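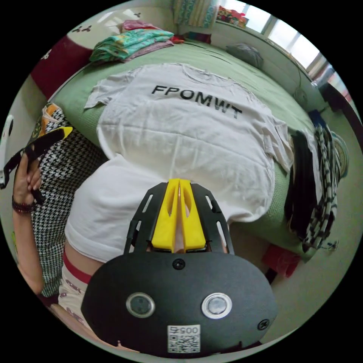

Site visit notes: Brunadis coatings and blending works

The November meeting of the regional process safety group was held at the Brunadis works, on the river side of the Prakow industrial estate. Nineteen members signed in at the gatehouse. The visit was hosted by Lai-ching Tai, site operations manager, with Lenni Koskela from maintenance and Kuo-hua Au from the tank farm. What follows is a record for members who could not attend, with items for discussion at the next meeting.

Induction

Visitors were taken through a short induction in the training room before being issued with hard hats, glasses and antistatic overshoes. The induction covers the site alarm (a continuous tone for evacuation, an intermittent tone for shelter in place), the two muster points, and the rule on electronic devices. Phones and car keys with transmitters are left in lockers at the gatehouse. The muster point in use is decided by the shift supervisor on the basis of wind direction, which is shown on a repeater display inside each building as well as by the windsock on the boiler house roof. Several members asked about the repeaters. They were fitted after a drill in which staff leaving the blending hall by the north door could not see the windsock at all.

Tank farm

The tank farm holds solvents and resins in fixed-roof tanks inside three bunded areas. The largest tank takes 4,000 litres less than its nameplate capacity, the high-level trip having been lowered after a review of tanker overfill cases. Mr Au described the reasoning. The original trip was set with a driver response time in mind, and when the response was timed on a night shift in the rain it was found to be a good deal slower than the design figure. Lowering the trip was cheaper than replacing the valve actuators, although the actuators are now on the capital list as well.

Unloading is done under a permit that is specific to the tanker and the product. The driver and the operator both walk the line before the hose is connected. Hose couplings are keyed by product family, so a caustic hose will not mate with an acid inlet. The keyed couplings do not separate products within a family, and for these the site depends on labelling, a sample check and a locked cap on each inlet. Caps are colour-coded, and the key is held in the control room until the sample result is entered.

Earthing was discussed at some length. The interlock will not allow the transfer pump to start until the resistance through the clamp is below the set value. Members from other sites reported nuisance trips with similar units in winter, mostly traced to paint or road grime on the tanker lug. Brunadis has drivers clean the lug with a wire brush kept on a hook beside the clamp. It is a low-tech fix and seems to work well enough.

Blending hall

The hall has been rearranged since the group's last visit. Powder addition used to be done by hand from an open platform. Bags are now slit inside a ventilated cabinet and the powder drops through a rotary valve into the vessel, which is held under nitrogen. Oxygen content in the headspace is measured by two analysers, and a disagreement between them stops the addition. Mr Koskela noted that the analysers drift in opposite directions as the filters load up, so most stops are filter problems. Filters are changed on a calendar basis at present. He would prefer to change them on differential pressure and has a trial running on one vessel.

Local exhaust is tested by smoke tube at the start of each week, in addition to the statutory examination. Results are written on a card at the hood. Two of the cards seen during the visit had a blank line, and this was raised with the host at the time. Ms Tai said the blanks matched weeks when the vessel was out of service, but agreed that the card ought to say so.

Noise in the hall was noticeable near the mill. Hearing protection is mandatory inside the yellow line. The enclosure panels had been taken off one side of the mill for bearing work, and a temporary barrier extended the hearing protection zone to the stair.

Drum store and effluent

The drum store is separated from the hall by a fire wall with a roller shutter on a fusible link. Segregation follows a chart at the door and is checked every Tuesday by whoever is rostered as area owner. Oxidizers are kept in a detached building, which was not visited.

Effluent passes through an interceptor and a balance tank before discharge. The balance tank has a divert valve that sends off-spec water to a 2,000 litre hold tank. Yu-ting Tsai from our own group asked what happens when the hold tank is full. The answer is that the plant stops washing out. There is no second diversion route, and firewater retention relies on closing the penstock at the outfall by hand. The penstock was exercised for the group and took nearly 3 minutes to close. A powered unit from Kistel has been quoted for but not ordered.

Management of change

The last session was held back in the training room. Kai-wen Shih presented the change procedure, with the powder cabinet as the worked case. The paperwork ran from initial request through hazard study to pre-startup review. The hazard study had missed the weight of the full bag trolley on the new ramp, and this was picked up by an operator during commissioning -- the ramp gradient was then reduced. The procedure now requires an operator from the area at every study session, including for changes rated minor.

There was some debate on temporary changes. Brunadis allows them to run for one month with one renewal. Two members thought this too generous. The site tags each temporary change at the equipment with an expiry date, and the list is read out at the Monday production meeting.

Items for the next meeting

Keyed couplings within a product family: whether any member site has gone further than labelling and locked caps.

Analyser filter changes on differential pressure: Mr Koskela will share the results from the trial vessel.

Manual penstocks: members to bring their own measured closing times, and the method used to measure them.

Temporary changes: Ko Resins has offered to present its system, which sets the expiry by risk ranking.

The group thanks Brunadis for the access and for lunch. Corrections to these notes should go to the secretary before the next agenda is issued.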